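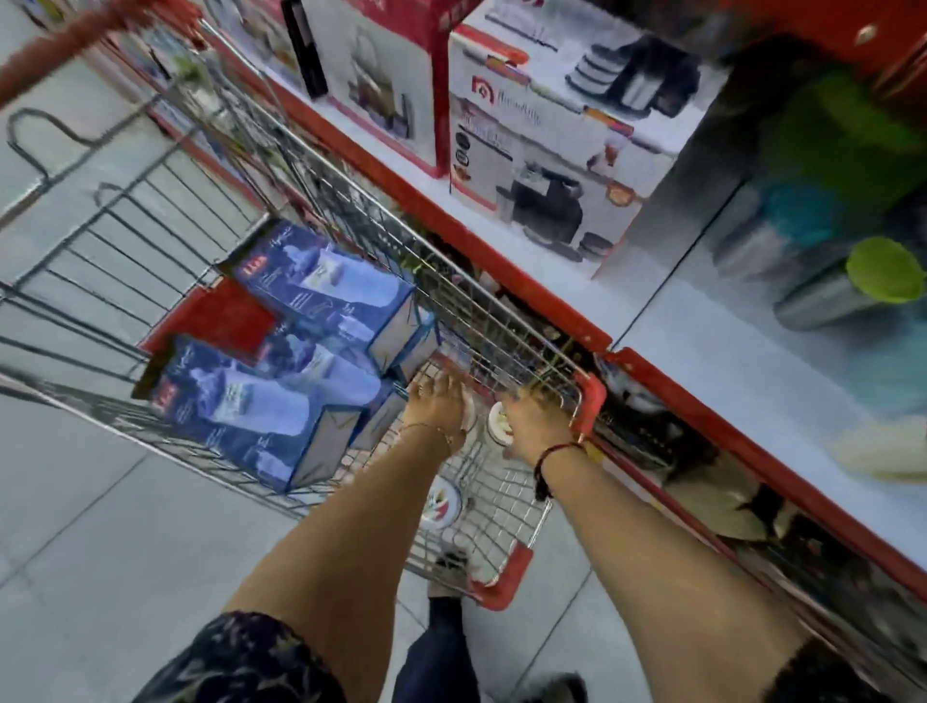
A wearer arranges goods in a shopping cart, seen from head height. Boxes showing a jug lie in the far part of the basket, with round containers nearer the wearer.

Trikmont group reports gains from head-worn video in predicting where packed goods will go

August 2021

A research group at Trikmont has released a technical report on a method for learning placement order from first-person video of people loading shopping carts. The method, named Pallurum, takes short clips recorded from the wearer's viewpoint and predicts the region of the basket in which the next item will be set down. The intended use is in packing arms for mixed retail goods, where item sizes are not known in advance.

The report is signed by Jeptoo Nzioka, Gualtiero Parisi and Mesfin Hailu. It covers 427 clips recorded in stores during normal opening hours. Wearers were asked to shop from a list and were given no instructions on how to load the cart.

Earlier work by the group used a fixed overhead camera above a test bin. That setup gave clean geometry but little information on what the person was attending to before each placement. With the camera on the head, the view tilts down into the basket shortly before the hand arrives, and the model uses this tilt as an input signal. Head angle alone was enough to predict the left or right half of the basket in most clips, according to the report. Adding hand position allowed a finer grid.

Carts present two difficulties. The first is the wire mesh, through which floor tiles, shoes and lower shelves remain visible. Depth estimates made from single images tended to lock onto the floor instead of the basket bottom, which placed the predicted surface too low. The group handles this by fitting a plane to the wire grid and discarding depth values that fall below it. The second is occlusion by the wearer's own forearms. A container under a hand may show only its lid or part of its rim, and a stack of boxes can hide most of the one in the middle. Pallurum keeps a running estimate of each item after it passes out of view and updates it when any part of the item becomes visible again.

Training used 3000 labeled placements, of which 2088 came from the store clips and the remainder from the earlier bin recordings. Labels were entered by hand. Two annotators marked each placement separately, and disagreements were settled by Njoroge Mutiso, who also wrote the labeling guide.

On held-out clips, the model chose the correct grid cell more often than the overhead baseline did, with the largest difference on boxed goods. Results for round containers were weaker. The authors attribute this to late corrections: wearers often set a tub or canister down, then turned or slid it after the next item was in. The present version treats the first release of the item as final, so these later moves are scored as errors.

"The second touch is where we lose accuracy," Nzioka said. "People put a thing down and then go back to it. We record the first position and the person is already changing it."

The group also ran the trained model on a bench arm at Faser, a packaging equipment firm, using a basket of the same general proportions as a store cart. The arm was given the predicted cell and a fixed approach height. Jabari Mwakyusa, who ran the bench work, said the arm completed most placements of rigid boxes but was stopped several times when a predicted cell overlapped an item the model had lost track of. No figures from the bench runs appear in the report — Mwakyusa described them as a check on the interface between the two systems.

Several limits are listed. All clips were recorded by adults, with one wearer per cart and no second person adding items. Bags and soft goods were excluded. The grid has no vertical divisions, so an item placed on top of another receives the same label as the item beneath it.

Work on a version with height labels has started. Parisi said the group will relabel the existing clips before recording more. The labeling guide is available from Trikmont on request; the video will not be distributed.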